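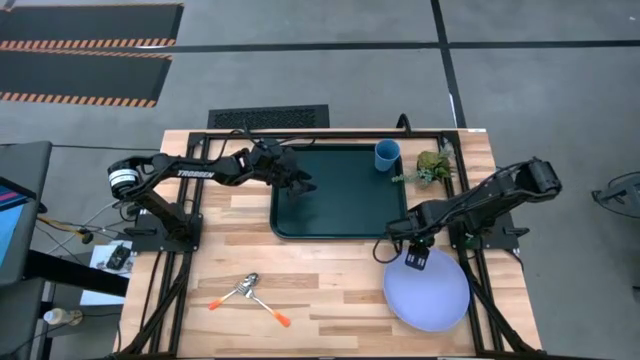

J'ai suivi mon premier stage de céramique à 43 ans, dans l'atelier d'Ehsan Shojaei, au fond d'une cour où l'on se gare mal. Je venais de l'aquarelle et je pensais que la terre me prendrait deux ou trois mois, le temps de faire quelques bols pour la cuisine. J'y suis encore.

Ehsan a appris le métier chez un potier qui fabriquait surtout des pots à fleurs. Il en a gardé une façon de travailler assez sèche : il centre, il ouvre, il monte, il coupe au fil, il passe à la suivante. Il parle peu pendant qu'il tourne. Au début, il m'a fait jeter tout ce que je faisais. La terre repartait dans le seau, on la laissait ressuyer sur le plâtre et je recommençais le lendemain avec la même. J'ai trouvé cela décourageant, puis je m'y suis fait. On regarde moins l'objet et davantage ses mains.

Le grès que nous utilisons s'appelle Trenska. C'est le nom qu'Ehsan donne à son mélange, une base claire avec un peu de chamotte fine. Il se tourne bien, il supporte les reprises, mais il n'aime pas sécher trop vite. L'été, je couvre les pièces avec un vieux drap et un plastique posé par-dessus, sans le serrer. Les anses surtout me posent problème. J'en ai perdu beaucoup avant de comprendre qu'il fallait les coller quand le corps de la tasse est encore assez souple pour marquer sous l'ongle.

Pour les émaux, j'ai longtemps recopié les recettes des autres. Celui dont je me sers le plus aujourd'hui est un blanc satiné que j'ai baptisé Nerura. Il est réglé pour une cuisson électrique, et il casse légèrement sur les arêtes – on voit le grès revenir en brun clair. Trop épais, il coule et colle la pièce à la plaque. Trop mince, il devient gris et rêche. Je note la densité dans un cahier avant chaque séance d'émaillage et je trempe toujours un tesson d'essai.

La première cuisson, le dégourdi, je la fais seul désormais. Pour la seconde, je préfère encore qu'Ehsan passe voir l'enfournement. Il déplace deux ou trois pièces, il regarde l'écart entre les plaques, il s'en va. Le four met la nuit à redescendre et je ne l'ouvre pas avant d'avoir lu un chiffre à deux zéros qui commence par un 1. J'ai fait une fois l'erreur d'entrouvrir plus tôt. Neuf assiettes fendues, avec ce petit bruit que l'on reconnaît ensuite partout.

En juin, j'expose à la galerie Nikzad avec Murray Lapointe. Murray est graveur. Il travaille sur cuivre, en petit format, et il imprime sur un papier qu'il fait venir en rames et qu'il humidifie la veille. Nous nous connaissons depuis l'époque où je faisais de l'aquarelle. Nous n'avons pas cherché de thème commun. Il accrochera une série sur les digues, je montrerai des boîtes à couvercle et quelques grands plats. L'ensemble s'appellera Urkonano, un mot que Murray a trouvé dans un de ses carnets et dont il ne se rappelle plus l'origine.

Il me reste à finir les couvercles. Un couvercle se mesure au compas sur la terre fraîche, et la boîte doit sécher avec lui, sinon le retrait n'est pas le même et rien ne ferme. J'en ai refait quatre cette semaine. Les plats sont cuits, il faut encore poncer les pieds.

Pour ceux qui m'ont posé la question des prix : les boîtes seront vendues sur place, je ne prends pas de commande avant l'automne. Le plus grand plat est à 800 euros, les petites pièces sont bien plus accessibles et je mettrai la liste à l'entrée.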